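Subject: Re: [renters-money] Deposit insurance instead of cash deposit?
Date: 22 August 2023

Hello all,

I read the question from last week and I want to answer with my own case, because I did it both ways. Please excuse my English where it is stiff.

Seo-ah Cha wrote:

> My new landlord gives me two choices. I can pay the whole deposit in cash, or
> I can pay a small fee every month to a company called Dideck and then there is
> no cash deposit. The agent says it is "the same protection." Is it the same?
> I would like to keep my savings in my account if I can. Also I do not
> understand what happens at the end, when I move out. Do I get the monthly
> fees back?

The short answer to the last question is no, you do not get the fees back. This was the point I understood too late. A cash deposit is your own money, held by someone else. The monthly fee is a price, and it is gone when you pay it, like any insurance premium.

The second point is more important. With most of these products the person who is protected is the landlord. In my first contract, with Onidico, it was written on page four that if they pay a claim to the landlord, they have the right to ask me for the full amount afterwards. The word they used was "recovery." So I paid every month, and I was still responsible for the damage. If you have a renter's policy for your own things and for liability, this is a separate matter and you should keep it. One does not replace the other.

Now my numbers, so you can compare. I paid $20 each month in place of a cash deposit of $900. After four years I had paid $960, so I was already over the deposit, and the fee did not stop. I asked if there is a maximum and there was none. Some companies do have one, so please ask for it in writing.

When I moved out in June, the landlord made a claim of $286 for a scratched floor and cleaning. Onidico paid him in a few days and then sent me a letter. I had 90 days to pay or to dispute. I disputed the cleaning part with the move-out report, and they took $70 off. The rest I paid, and the floor was really my fault, so I do not complain about it.

What I would check in the Dideck papers:

- Is there a maximum for the total of the fees?
- Who decides if a claim is fair, before it is paid?
- How many days do you have to dispute, and does it start from the date of the letter or the date you receive it?
- Can you change to a cash deposit later, without a new lease?
- If a payment is late, is it reported to the credit bureaus?

The fourth one was possible for me, but the agent did not mention it until I asked. In my present apartment I paid cash, and it is held in a separate account at Kong. It pays almost no interest, but I know where it is.

I do not say that the monthly fee is always bad. If you will stay only eight or ten months and the cash is needed for the moving costs - or you have a debt with a high rate - it can be the better choice. You need to multiply the fee by the months and look at the result next to the deposit.
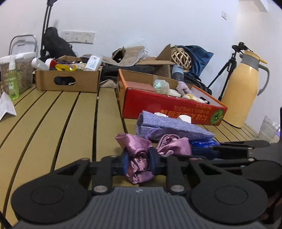

Seo-ah Cha asked me by private mail whether the renter's policy would pay if the landlord makes a claim through Dideck, and she agreed that I answer on the list. It depends on the cause. My policy is with Umano, and the liability part covers sudden damage, for example water that runs over from the bath. It does not cover wear, cleaning or unpaid rent. For my floor I asked them too, and the amount was smaller than my deductible, so I did not open a claim.

She also asked if she can negotiate the cash deposit. I think you can try. My present landlord accepted it in two parts, the first at signing and the second a month later. We wrote this in the lease itself, with both dates, and I recommend you do the same if he agrees only by phone.

If someone on the list has a Dideck contract with the recovery paragraph in it, I would be glad to read the exact wording. Please remove your address and account number before you send it.

Best regards,
M.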